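Zerkum G2 two-finger gripper: long-term review
Reviewed by Lindsay Tawhiri
April 14, 2024

Rating: 3 out of 5
Price paid: $1,544
Firmware when tested: as shipped in January, then the first update

We bought the Zerkum to replace a Savard gripper that had worn out its finger pads. The job is sorting mixed household goods: toys, hand tools in packaging, drinks, snacks, gloves. Anything with an odd shape or a soft surface ends up in our bin. I wanted a gripper that could hold thin plastic without crushing it and didn't need a new pair of fingers for each item.

Setup was easy. The mounting plate matched our arm's wrist, the cable is long enough, and the printed manual covers the wiring properly. It took an afternoon, most of which went to routing the cable so it wouldn't snag when the wrist turned.

For the first few weeks I had no complaints. It closes evenly and the force setting does what it says at the middle of the range. Blister packs are fine if you take them by the card edge. Bottles on their side are fine too.

The fault showed up at cycle 2,601. Kylie Pirihi was at the bench and pressed the stop button because the arm was heading for the wrong tray. The arm stopped. The gripper opened. It dropped a full bottle from shoulder height and the bottle landed next to her foot. She wasn't hurt, but she could have been, and a stop should never let go of the load unless you have told it to.

We repeated the test with a foam block over an empty tray, with everyone standing back. In 30 stops the gripper released four times. All four happened while the fingers were still closing. If the grip had already settled, it held every time. Our best guess is that the controller treats a stop during closing as a failed grasp and backs the fingers off. The manual says only that the gripper "retains its last state," and I don't think most people would read that as a warning.

I wrote to the seller, Bivlow. Fiona Paterson in their support office asked for our logs and had an update for us 34 days later. That is too long for a safety problem, and we kept the gripper off the arm the whole time. With the update installed we ran the same test again and got no releases.
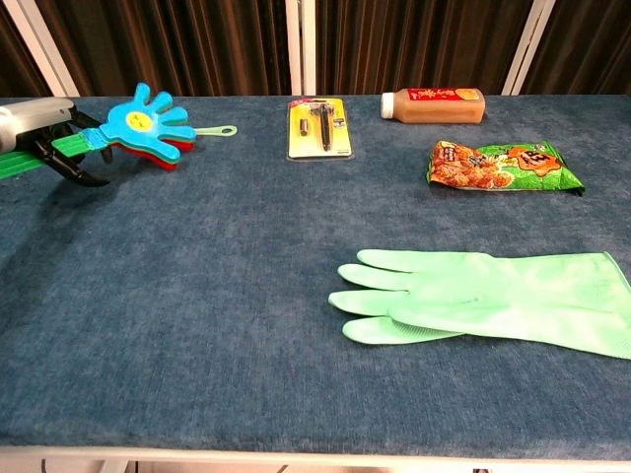
Thin handles are where I still watch it closely. The fingers will close on a narrow strip of plastic well enough, but the "object held" signal is not reliable at that width. Twice it reported a hold with nothing between the fingers, and the arm carried on to the tray. Els Groen, who looks after our other bench, sees the same with glove cuffs. Raising the minimum width in the settings helps a little - you then lose the thinnest items altogether.

Smaller complaints: the status light is on the side facing the arm, the spare pads cost too much, and the update tool only runs on Windows.

If you already own one, check the firmware before you do anything else, and test the stop button while the fingers are moving, with something light. If you are buying new, ask which version it ships with. I'd still pick it over the Savard for grip quality. I would not put it on a bench where people reach in.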